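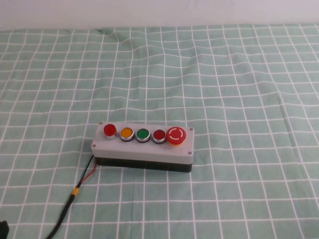
Botoneira Kang de 5 comandos, caixa plástica em duas partes, para bancada, painel pequeno ou máquina ligeira. Vendida pela Wolasano já montada. Comandos todos numa só fila, do lado esquerdo o sinalizador vermelho, que fica mais alto que os vizinhos, depois os três botões rasantes com aro cromado (âmbar, verde, vermelho escuro) e na ponta direita a paragem de emergência tipo cogumelo, bem maior que o resto. Tampa cinzento claro presa com 4 parafusos nos cantos, base preta. Quem trabalha de luvas acerta à primeira no cogumelo, foi o que nos pediram mais.

Para que serve
Arranque e paragem de tapetes, bombas pequenas, bancadas de ensaio, formação. Também há quem a use só como caixa de sinalização e deixe metade dos botões por ligar - tudo bem, mas isolem as pontas.

O que vem na embalagem
Botoneira montada
2 parafusos de reserva para a tampa
Folha com o esquema de ligação (português e inglês)
Etiquetas autocolantes em branco
Cabo não incluido. Calha e bucins também não, pedir à parte.

Funções de fábrica
Sinalizador vermelho: avaria
Âmbar: rearme
Verde: marcha
Vermelho escuro: paragem normal
Cogumelo: paragem de emergência, com encravamento. Rodar no sentido das setas para soltar.
Outra ordem de botões, só por encomenda e mínimo de 40 unidades. Prazo: 3 semanas, cerca disso.

Ligação
Desligar sempre a alimentação antes de abrir. Desapertar os parafusos da tampa em cruz, levantar devagar, os fios internos são curtos. Apertar à mão, chave de fendas normal, nada de aparafusadora, que a rosca é no plástico e depois já não agarra. A saída dos condutores faz-se pela abertura arredondada na lateral da base preta. Deixar folga do lado de fora e prender os fios à bancada antes do primeiro ensaio, um puxão não pode ir parar aos bornes.

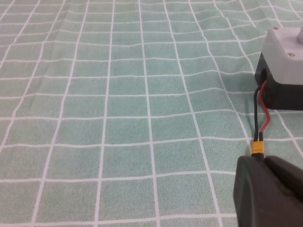
Montagem e limpeza
Pode ficar pousada na mesa ou fixa pela base (furação no esquema). Na mesa convém uma base antiderrapante, a caixa é leve e foge quando se bate no cogumelo. Limpar com pano húmido, sem solvente. Álcool deixa os botões baços com o tempo.

Perguntas que chegam muito
Serve no exterior? Não. Interior seco, só.
Vendem a tampa avulso? Sim, e os botões tambem. Indicar a cor e a posição.
Dá para trocar o sinalizador por outro botão? Dá, o furo é igual.

Stock e encomendas
Armazém de Erkadcombe: disponível, envio no próprio dia. Armazém de Nanadcombe: só por encomenda. Para séries até 1000 unidades falar com Rosalie Schwaiger, secção de comandos, que faz o preço por escalões. Devoluções só com a caixa por abrir e sem marcas de aperto nos bornes.

Ficha revista em 1 dez. 2022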